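Pricing the Packing Table

Kanyarat Ratanaporn had the quote from Povness open for most of June before she answered it. Petchrat, the gift and party supply business she manages, wanted help with packing, and the quote covered one arm, one gripper, a stand and a day of setup. What it left out took up the rest of her summer.

Petchrat sends out gift orders in paper carrier bags with rope handles. A person opens the bag, puts the items in, checks that nothing is crushed and folds or ties the top. Ratanaporn's first budget treated that as a single job. Manolis Tsakiris, who plans small installations for Esar, asked her to break it up before she spent anything.

"People price the arm because it has a price," he says. "The bag is the expensive part. It changes shape every time you touch it."
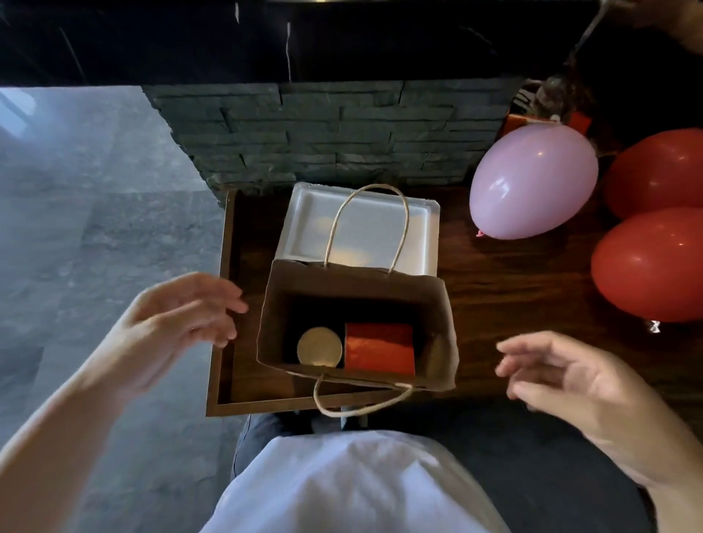 A kraft bag with a foil-bright red box and a round, cream-colored item inside.

Tsakiris starts with the goods. A stiff box is easy to grip and easy to cost. A shiny wrapper can confuse a depth camera, so he adds time for lighting tests. A disc standing on edge beside a box has to go in at the correct angle, and that may mean a second gripper or a change in the order of packing. He writes each of these on its own line, with a cost and a person responsible for it.

Paper gets a section to itself. Rope handles flop over the opening or stand up behind it, and an arm that catches one will drag the whole bag. Tissue is worse. Esar's usual advice to small buyers is to leave tissue to people for the first year and put the money toward a fixture that holds the bag mouth open.
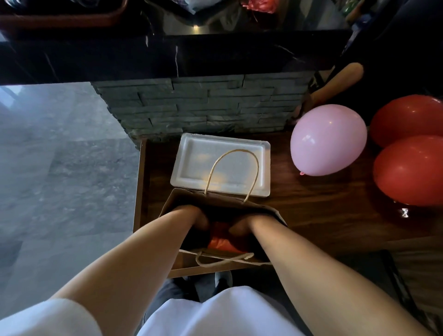

Volume 6, page 30

Reaching into a bag with both hands is a fair test of a plan. One hand can steady the paper while the other works, and a single arm has no such partner. A second arm nearly doubles the hardware line and adds a good deal to the safety review. Ratanaporn asked for both versions in writing. The fixture version came back lower, and she chose it.

The fixture itself was quoted at $2,194, including one revision. She had set aside $400. The gap came out of the money for a conveyor, which Tsakiris had already told her she could do without at her volume. Bags will be set down and picked up by hand at the start.

Training was the next surprise. The software package she looked at, Lindia, learns from recordings of people doing the task, and the license did not include making them. Someone has to pack bags for the recordings on paid time, with the real stock, on a surface like the one the machine will use. Ratanaporn budgeted 30 hours for it and put her own name against six of them.

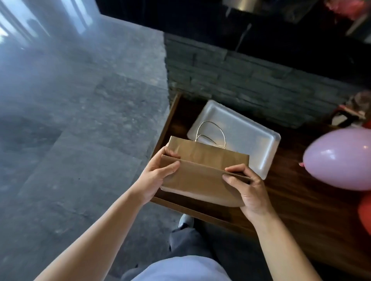 Page last changed: June, 4:30 p.m.

Folding is where she drew the line for this round. A creased flap looks different on each bag, and the paper wrinkles where fingers press it. Tsakiris would price folding as a separate project, after the packing step has run long enough to show what it saves. Her plan keeps people on closing and final checks.

For other buyers of this size, he suggests asking the supplier for a trial with your own bags, including the ones that came creased from the printer. Ask what happens when the bag supplier changes the paper weight. Ask who pays for new gripper pads, and how long the stand will be out of use while they are fitted.

Petchrat's order is now in two parts. The fixture and the recording hours are approved. The arm waits on the results of the trial, and Povness has agreed to hold its price until then.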